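Ticket: Confirmation emails for the Zokham panel evening not reaching members
Opened by: membership desk, Lirnus Women's Action Network
Area: event sign-up / mailing list
Status: Closed, with one follow-up left open

First message

Hello, and thank you in advance for reading all of this, I know I tend to go on. We have our big evening coming up at the Zokham community hall in July, the one on tenants' rights and safe housing, and sign-ups opened this morning at 9. The page itself looks lovely and people are getting through the form with no complaints. The trouble is that a good many of them are writing to us afterward to ask whether they're on the list, since they never got the email with their seat number and the link for the childcare form.

I checked the attendee sheet and we have 300 names, so the form is clearly saving them. But when I open the sent mail report it says 182. I've refreshed it more times than I care to admit. I also signed up myself with my home address and got nothing, and then with my work address and got the email in under a minute! So it works for some of us and leaves others out, and I can't see the pattern.

Things I've tried so far: logging out and back in, a different browser, looking in spam (nothing there but a shoe sale), and sending a test from the template screen, which arrived fine at both of my addresses. I haven't touched any settings, because the last time I did that we mailed the whole chapter a draft with "TITLE GOES HERE" at the top, and I'm still hearing about it.

Reply from web support

Hi there, thanks for the careful write-up, it saves a lot of back and forth. Please don't apologize for the length. You were right to leave the settings alone.

I've had a first look. The form hands each sign-up to Erkix, and Erkix sends the confirmation. The people in your sheet who didn't get one all have something in common on the form: they left the "Which chapter are you with?" box blank. Could you tell me what you picked when you used your home address, and what you picked with the work one?

From the membership desk

Oh, good question. I had to think about it. With the home address I was in a hurry and skipped the chapter box. With the work address I picked Lirnus. So that fits what you're seeing.

I should say that we made the chapter box optional on purpose this spring. We had some new folks who'd come along to the clean water march and wanted to hear from us, but weren't ready to say they belonged to a chapter, and it felt unfriendly to make them choose. I'd be sorry to go back to making everyone answer, if there's any way around it.

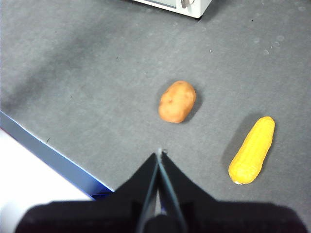 The other thing I meant to mention is the Diệp list. When that chapter joined up with us, their members were brought over in one big import, and I remember a bit of trouble with the accent marks in the name. Some records said Diệp the right way and some had a little box or a question mark where the letter should be. I fixed the ones I could see by hand, but I may well have missed a few. If it's a separate problem I'm happy to open another ticket, just say the word.

Reply from web support

Let's keep it all here, it's close enough to the same thing.

You've found the second half of it. The confirmation email has a rule on it: send if the chapter is one of the names on our list. A blank doesn't match anything, so no email. A chapter name with a damaged letter doesn't match either, so no email there. The test button on the template screen skips the rule altogether, and that's why your tests came through.

What I changed at 2:15 this afternoon:

The rule now reads "send to everyone who completes the form," with the chapter name used only to choose the greeting line. If there's no chapter, the greeting says "Hello and welcome."

I searched the member records for broken versions of Diệp and corrected them to match the proper spelling. I also saved the chapter list in a format that keeps the accent marks, so the next import shouldn't scramble them.

The chapter box stays optional, as you wanted.

Would you please sign up again with your home address, leaving the box blank as before, and let me know what comes?

From the membership desk

It came! "Hello and welcome," with the seat number and the childcare link and everything. I also asked one of our Diệp members to try it and hers arrived with the chapter name spelled correctly, which pleased her very much, and me too.

Now for the ones who signed up before the fix. Will they get their email on their own, or do I need to send something? I'd rather not have people who already heard from us get a second copy and think they've been given two seats.

Reply from web support

They won't get it on their own, I'm afraid. Erkix only looks at the rule at the moment somebody submits the form. But there's a fairly painless way to catch them up. Open the attendee list, choose Filter, then "Confirmation: not sent." Tick the box at the top to select everyone shown, and press Resend. It won't touch the people who already have theirs.

One caution. Your plan allows 1,000 emails a day, and the newsletter goes out of the same allowance. If you have a newsletter scheduled for today, do the resend first and move the newsletter to tomorrow morning.

From the membership desk

Newsletter moved, resend done at 4:40, and the report now matches the attendee sheet. I've had 2 replies already from people saying thank you, one of whom wants to know about parking, so life is back to normal.

Thank you for being so patient with me. If you're anywhere near Zokham that evening, please come by and have some pie.

Closing note from web support

Marking this closed. Still open as a follow-up: the test button should give some kind of notice when a rule is being skipped. I've sent that along to Erkix as a request and will add their answer here when it arrives.

Contact the help desk | © Lirnus Women's Action Network | Back to top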